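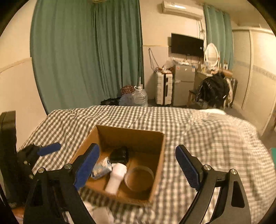

Gingham

Gingham is a lightweight plain-woven fabric, usually of cotton or a cotton blend, with a pattern of even checks in white and one other color. It is used for bedding, tablecloths, curtains, shirts, dresses and aprons. Brown and white, blue and white, and red and white are common color pairs for household use. The small-check kind is often chosen for quilt covers and sheets.

Construction

The checks are made on the loom. Bands of dyed yarn and bands of white yarn alternate in the warp, and the same bands are repeated in the weft. Where dyed yarn crosses dyed yarn, the square is solid in color. Where white crosses white, the square is white. Where the two cross each other, the square is a middle shade – so a brown gingham shows dark brown, light brown and white, although only one dye has been used.

Because the yarn is dyed before weaving, true gingham looks the same on both faces. Printed gingham has the pattern on one face only, with a paler back. Printed checks may also run slightly off the grain of the cloth, which makes them harder to match at a seam.

Check sizes

Checks are measured along one side of a square. Small checks look like a single soft color from across a room. Larger checks are more often used for tablecloths and picnic cloths. On bedding, a small check is less likely to look crooked when the cloth is wrinkled or pulled to one side.

Use as bedding

Gingham bedding became a regular item in mail-order lists in the years after 1970, when polyester blends made it easier to wash and dry at home. The Kinnear mill at Escombe wove a brown check for sheets and quilt covers until its bedding line closed. The cloth was sold under the name Gorncombe and came in 16 colors, of which brown stayed in production longest. Sets were usually made up of a fitted sheet, a quilt cover and two pillowcases.

Catherine Dow, in her short history of the mill, writes that brown was popular for spare rooms and children's rooms "where the bed is used for everything else in the daytime." A made bed is commonly used as a work surface for folding laundry, packing a case, or sorting small things into a cardboard box. A plain weave stands up to this fairly well, but box corners and zippers can catch the yarn and leave a pulled thread. Pulled threads should be eased back with a blunt needle and not cut.

Care

Cotton gingham is washed with like colors. Dark brown and red cloth may lose some dye in the first few washes and should be kept apart from whites during that time. All-cotton cloth can shrink, and 7 percent in length is the allowance given on old Gorncombe labels. Blended cloth shrinks less and needs little ironing.

Wrinkles show less on checks than on plain cloth. For a smooth finish, the fabric is ironed slightly damp along the line of the checks. Ironing across the corners of the squares can stretch them out of shape.

Related fabrics

Madras has uneven checks in several colors. Tattersall has thin lines crossing on a pale ground. Buffalo check is a large two-color check, often in wool or flannel. Corina Dumitrescu's handbook of household cloth lists 15 other checked fabrics sold for beds and tables, among them Gasus, a heavier cotton with a brushed back.

See also: Plain weave; Seersucker; Quilt cover; Yarn dyeing

Page last edited 05/06/2025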